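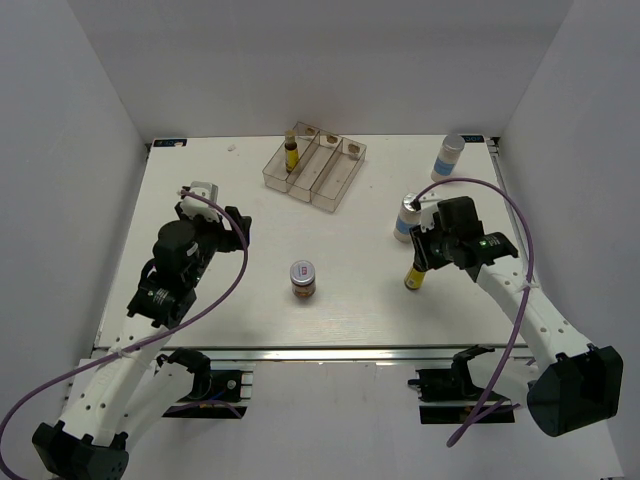 Grigoris Andreadis
Responsable des essais, atelier Rulska

2 commentaires · 20 partages

Alors, ça range la cuisine ou pas ?

Pas encore, non. Je reçois la question toutes les semaines et ma réponse bouge lentement. Trier des petits flacons et des bocaux sur une table blanche, avec deux bras, on y travaille. Votre placard à épices, avec le paquet de farine ouvert au milieu, c'est une autre histoire !

Pourquoi deux bras ?

Parce que j'en ai deux moi aussi et que je m'en sers tout le temps (essayez d'ouvrir un bocal d'une seule main). Les faire travailler ensemble, par contre — quelle galère.

Qu'est-ce qui coince le plus ?

Les petits objets qui basculent. Un flacon, ça se couche pour un rien, et poser droit dans une case me paraît bien plus dur que saisir.

Et en atelier ?

Là j'y crois davantage. Chez Nametti, on prépare un essai de mise en bac pour janvier, avec 6 références seulement. Je vous raconterai.

Je peux en acheter un pour chez moi ?

Pour plier le linge, gardez vos sous. Pour bricoler et apprendre, foncez !

À lire aussi
Le lave-vaisselle, ce faux ami
Visite chez Ezeani
Govamness : nos premiers essais de tri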